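Lighting and Layout in a Shared Workshop: Project Report

Submitted by Bindu Warrier, Thampi building group
Monday, September 18, 2023

1. Background

Our group was asked to study one working room and suggest changes that would not need a contractor. We chose the large room on the ground floor of the Vorkura building. It was set up for storage first and has been used as a workshop since June. The floor area given on the building plan is 2,411 square feet.

People who work there had two complaints. The light is uneven at table height, and the whiteboard always seems to be in the wrong place.

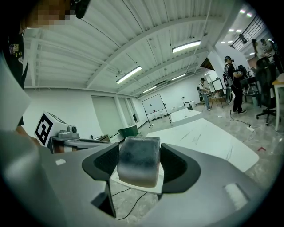

Photo: Bindu Warrier

2. Method

We took light readings with a borrowed meter at 8 points, all at table height. Each point was read twice, once in the morning and once after dark. The rolling doors stayed closed for both rounds, as they are on most working days. We also asked the regular users to mark on a floor plan where they stand, where they write and where they put things down.

3. Light

The white ceiling and walls help a lot. Even so, the readings dropped off toward the back wall, and three points came in under 300 lux after dark. The best point was over twice that. We had expected the tables to be the problem - they were fine.

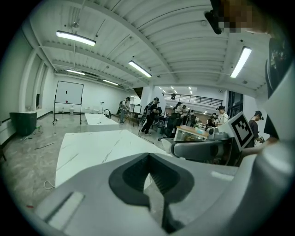
The whiteboard was the second part of the study. Users told us they write on it less than they would like, and most of the plans they marked up put it too far from where they stand. It is on a wheeled stand, so moving it costs nothing. The board was mostly blank during our visit, with a small red mark near the lower middle. We suggest a fixed parking spot closer to the tables, marked on the floor with tape.

4. Recommendations

Clean the light fixtures before buying anything, then repeat the readings at the same points. If the back wall is still low, add one fixture there. Keep the tables where they are. Try the new whiteboard spot for a month and ask the users again.

The readings and the marked floor plans are in the appendix.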